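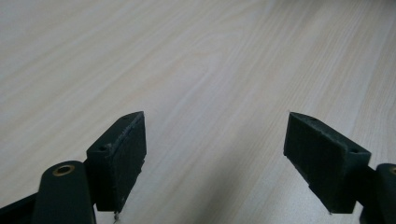 Table top, the pale one

**Bigger table in a narrow kitchen — keep or sell?**

**pennywort**
We bought a Clirnetti from Bramo in December and I need to decide whether to keep it. It's the long one, 2,000 mm. The kitchen is a galley that opens out at the garden end, and the table sits in the wide bit with one long side facing the wall. With the chairs pushed in you can get past. With anyone sitting down you can't get to the back door without asking them to stand up.

The old table was a drop-leaf that sat four if nobody minded the legs. We have my husband's parents over most weeks and my sister's lot every month, so that's eight of us at times, two of them small.

I can get £300 for it from a woman at work. What would you do? Has anyone gone back to a smaller table and been glad?

**Gatepost**
Sell it. You walk through that kitchen every day and you have eight people round once a month. We had the same thing in our last house and I bruised my hip on the corner for three years. Got a four-seater with an extending leaf and put the leaf under the spare bed.

**mrs_oddy**
Before you sell, try a bench on the wall side. A bench goes right under the table when it's not in use and you can move the whole table closer to the wall. You could gain the depth of a chair back. Children can slide along it too.

**Gatepost**
Benches are fine for children. Try getting someone of 80 on and off one in the middle of a meal.

**mrs_oddy**
The grandparents don't have to sit on the bench. They sit on the other side, on chairs.

**pennywort**
I hadn't thought of a bench. Father-in-law has a bad knee so he'd need the end seat whatever we do. I measured again this morning and there's a radiator on that wall, so the table can't go hard up against it. A low bench would fit in front of the radiator but I don't know if I'd be roasting people.

**tdmytriv**
Radiator wouldn't worry me if it has its own valve. Turn it down an hour before they come.

I fit kitchens, and the thing I ask people is where they do everything else. Do you do homework there? Sewing, bills, pastry? If the table is only for meals then Gatepost is right and you want the smallest one that does the job. If it's where the whole house ends up, you'll miss the length within a week. Mine is covered in seed trays from February and we eat at one end.

Tamara Dmytriv

**pennywort**
Everything happens there. My daughter does her homework at one end while I chop at the other. On the old one she had to clear away before I could start tea, and that was an argument every night. I'd left that out because I was cross about the door.

**Halfpint**
Then keep it and turn it round. Can it go end-on to the wall? You lose one end seat but there might be a clear run down the side.

**pennywort**
Tried it. End-on it blocks the fridge.

**Colin B**
Is the finish holding up? I ask because I looked at the same range in Bramo and the chap said it needed two coats of Sterkeo oil before use and then again every year. That put me off. I don't want a table with a service schedule.

**pennywort**
Nobody at the shop said that to us. It came with a leaflet that says wipe with a damp cloth and don't use anything with bleach in it. We use mats for hot pans. No complaints so far, apart from some blue felt tip which came off with washing-up liquid.

**Colin B**
Maybe he had it mixed up with another range. Or maybe he had a shelf of oil to sell.

**Gatepost**
Still say sell. You could have £300 in your hand and a back door you can use.

**Halfpint**
£300 doesn't buy an extending table worth having, not new. The one we looked at was £400 and the leaf didn't sit level with the rest. Peas rolled into the gap.

**Gatepost**
Buy second-hand then. There are loads about.

**tdmytriv**
If you do sell, check how it gets out of the house. Do the legs unbolt? Alemayehu moved one of that length for a customer of mine and had to take a door off because the legs had been glued as well as bolted. Not his doing — a previous owner had "fixed a wobble".

**pennywort**
Legs unbolt, I put them on myself.

I've borrowed a bench from my sister and it's in front of the radiator now. It's too high by a thumb's width to go fully under, but I can see how a proper one would work. You can get to the back door with two people sitting on the door side if they tuck in. Husband says he never minded standing up in the first place. I've told the woman at work I'll let her know after the in-laws have been.

**mrs_oddy**
Measure to the underside of the rail, and leave room for a cushion.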